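12/20/11
By Esi Gyamfi

I own one good tablecloth. It's white, it was my grandmother's, and for eleven months of the year it lives folded in a pillowcase on the top shelf of the hall closet, under the spare fan. Then the holidays come and I drag a chair over and get it down, and I stand there wondering all over again why I don't just leave the thing on the table.

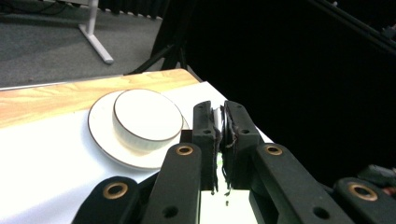
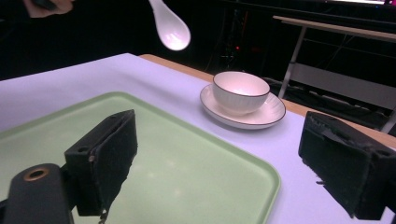
White dishes with a thin brown edge, on a pale cloth.

Reading time: 3 minutes

The dishes are newer than the cloth, by a lot. I bought them in November at a closing sale in Keneck, at a housewares shop called Drindel that I had driven past for years and never once gone into (I know, I know, and then I was sad it was closing). They had a whole back wall of white ceramic and I went straight for the pieces with the brown rim. I can't tell you why a skinny line of brown makes such a difference to me, but plain white always makes me feel like I'm eating at the dentist's, and gold is too much for a Tuesday kind of person like me. Brown is just right. It looks like toast!

I spent 40 dollars. My brother Ekow thinks that was 40 dollars too many, seeing as I already had cups. He drinks his tea out of a jar when he's at home, so I don't take advice from him on this.

What I really wanted to talk about is the saucer, though. I grew up in a house where saucers were for company, and after I moved out I went years without owning any. A mug doesn't need one. A mug just sits there. But a wide, low cup wants something underneath it, and once you have the saucer you have somewhere for the spoon to go, and the tea bag, and the cookie you said you weren't going to have. The flat brim on mine is nice and wide, so there's room for two cookies if you stand them up a little.

And the cloth stays clean! That was the part that won me over. My grandmother's rule was that you could spill anything you liked on her tablecloth as long as you got up right then and dealt with it, in the middle of a sentence if you had to. I've seen my Aunt Usow (everybody calls her by her last name, even her kids) leave a very good story hanging to run cold water over a corner of it. I've kept the rule. Cold water first, then a dab of dish soap, then leave it alone until morning. Don't rub. I rubbed at a gravy spot once and I can still find it with my eyes closed.

The green tray is the other thing I'd save in a fire. It's a pale green, sort of the color of mint ice cream after it's been sitting out, and it's big, with rounded edges that don't dig into your hands when it's loaded up. I like having one soft color next to all that white. I tried a red one last year for the season and the whole table looked like a candy cane display.

I don't cover the entire table, by the way. The cloth is a bit short and I used to tug it back and forth trying to hide that, but I've come around to letting a strip of the wood show along the far side. It's a warm, orangey wood and it looks good next to the white, plus there's a place to put down a hot pan on a trivet without worrying Grandma's ghost.

Arthur next door is coming over on the 24th with his pepper soup, so the bowls will finally get some proper work. Ekow has been told he'll be drinking from a cup. He asked if he could bring his jar and I said he could bring it full of cranberry sauce.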